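Sorting Small Personal Items into a Single Open Box: Project Report
Home Organization Module, submitted 2 July 2021

2. Method

The project tested whether small belongings that collect in a bedroom can be kept in one shallow open box without a divider. The work began in April with a survey of student rooms in the Grotatitz residence. The survey form listed 171 item types, from hair accessories to unopened packets, and asked where each was normally kept. Most answers named a drawer or the nearest flat surface.

The sorting trials used a bed as the work surface. A bed gives more free area than a desk, and small items do not roll far on fabric. Each trial followed the same order. The box was placed near the middle of the sheet, the small items were laid out in front of it, and the largest flat item was put in first as a base layer. The remaining items were then grouped by type: hair items, packets, and single objects such as a watch.

Items were left in their wrappers. Opening a packet changes its size and makes results hard to compare between trials.

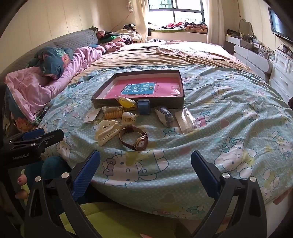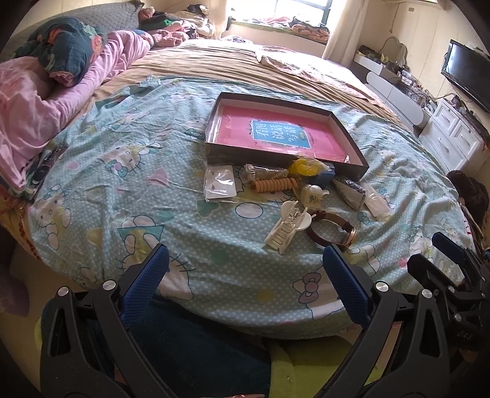

Layout with the book in the box and the hair ties, claw clip, watch and packets still on the sheet.

Should the heaviest item always go in first?
Weight matters less than footprint. The item that covers the most floor area should go in first, even if a smaller item weighs more.

3. Materials

Two box depths were compared. The shallow type was listed in the Trurnska catalog and the deeper type in the Mevine catalog. Item types were coded with the Sobczak sheet, which assigns each type a number below 1,000 and a size class. The sheet has no class for coiled hair ties, so these were entered under cords.

4. Results

The shallow box was faster to search, and every item stayed visible when the group was spread in one layer. The deeper box held up to 100 small items but had to be emptied to reach the bottom. Claw clips took more space than their size class predicted — the curved shape leaves a gap on both sides. Flat packets fit best along the walls, standing on edge. Watches were placed last, with the strap closed.

5. Limits

All trials used the same sorting order. A second order, with hair items first, was planned but not run. Box lids were not tested as trays.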